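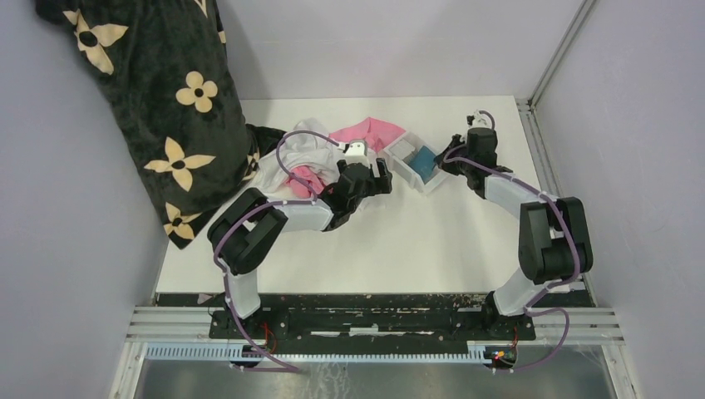 Re: Sorting before washing, cloths and small trays
From: Asnakech Beyene
Date: 10/04/2021

Ratree Kaewmanee wrote:
> I put all the cloths in one basket and later I can not
> find the small ones. Do you use trays or bins? And do
> you keep the black fabrics apart from the white?

Dear Ratree,

I use both. A shallow white tray is good for small things, and you can see at once what is in it. For flat things I prefer a clear bin, so I don't need to open anything to look.

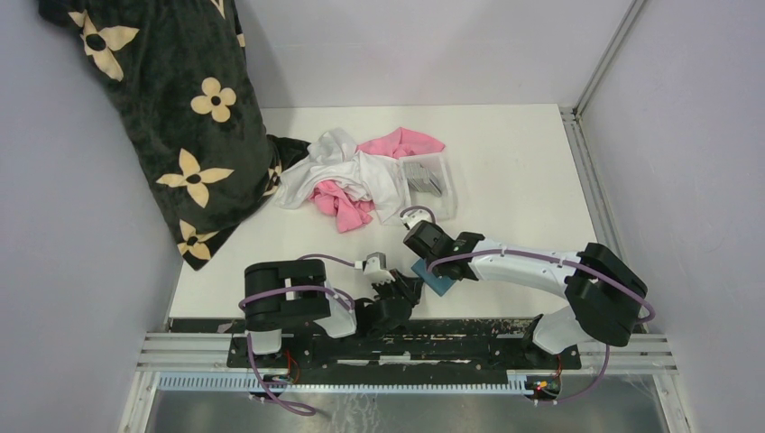 Black flower fabric, white and pink cloths, clear bin with gray items

Please keep the black away from the white. In December I washed a black scarf with 49 white napkins for our lunch club, and I was sorry for it. Pink I also wash alone the first time.

My trays are from Bemier, the smaller size. I paid 200 for the set and the lids were 600 more, so I did not take the lids. Maybe Samran knows a cheaper shop.

With kind regards,
Asnakech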